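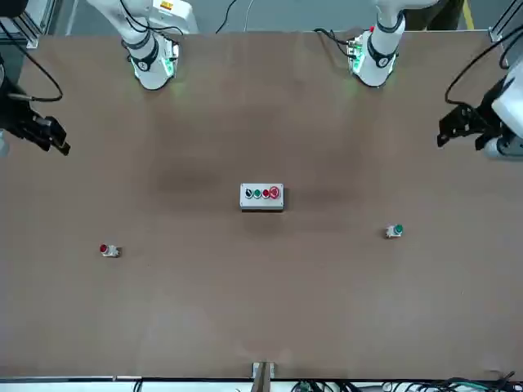 Most people who rent out a spare room charge too little in the first year and then feel too awkward to raise it, according to Azra Leka. She did the same. Her first lodger paid 200 dollars a month for a back bedroom with its own sink, and stayed at that price until he moved away.

Leka has taken in lodgers for 13 years, in the same narrow house on Gekow Street that she bought after her divorce. She has written up what she learned in a short guide called "Zalell," after the village where her grandmother kept boarders. It comes out in September.

She didn't plan on any of it. "The furnace went and I had a quote on the kitchen counter that I couldn't pay," she said. "My sister told me to put a card up at the grocery store. I had a call the same night."

The card is still the method she likes best. She has tried listing sites and found that people wrote to her without reading what she had put. A card gets fewer calls, but the callers already know the neighborhood, and most of them know which bus goes there.

She asks everyone the same things when they come to look. What time do they get up? Do they cook, and what? Have they lived in someone else's house before? She doesn't ask for references from friends. "A friend will tell you he's great. I want the last landlord, and I want to call on the phone, because people are more careful in writing."

Her rules fit on one sheet of paper, and the sheet gets signed. Rent is due on the first. Overnight guests are fine for 2 nights and after that there has to be a talk. The washing machine is off after ten. She used to have a rule about shoes but dropped it when she noticed that she was the one breaking it.

The rent today is 572 dollars, heat and water included. She worked that out by adding up a year of bills, which she says took one evening and should have been done much sooner. She goes over it every year and gives the lodger two months' notice of any change - in writing, left on the kitchen table, with a conversation afterward.

Not every stay has gone well. One man stopped paying and stopped talking in the same week. She had nothing signed at that time and it took her most of a winter to get the room back. The longest part of the guide is about that winter. It covers the letters she sent, the advice she got from a tenants' office and the mistakes she made, one of which was shutting off the internet.

"I was angry and I did a petty thing," she said. "It didn't help me. It made me look bad when I had to explain it later."

The current lodger, a nursing student, has been there since last fall. They share a shelf of the refrigerator and split the snow shoveling. They don't eat together much. Leka said she used to think a quiet house meant something was wrong, and would knock on the door to check.

She has no plans to stop, although the furnace has long been paid for. The upstairs bathroom needs a new floor, and she is getting quotes.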